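Vistoria da copa, sala 5, 20/03/2023

1. Tampa de vidro: ok. Passei o dedo na borda toda e não achei lasca, ufa!

2. Alças laterais: ok, firmes as duas (a da esquerda eu apertei em abril passado e segurou bem).

3. Painel e botão giratório: ok, mas as letrinhas em volta são minúsculas, gente, vou colar uma etiqueta maior. 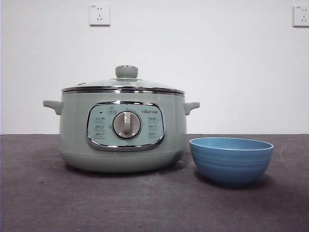 4. Tomadas da parede: pendente. Quero testar as duas com calma antes de liberar.

5. Tigela azul: pode ficar do lado da panela, só não em cima da tampa!

Próxima parada: copa da Gimura, ficha 714.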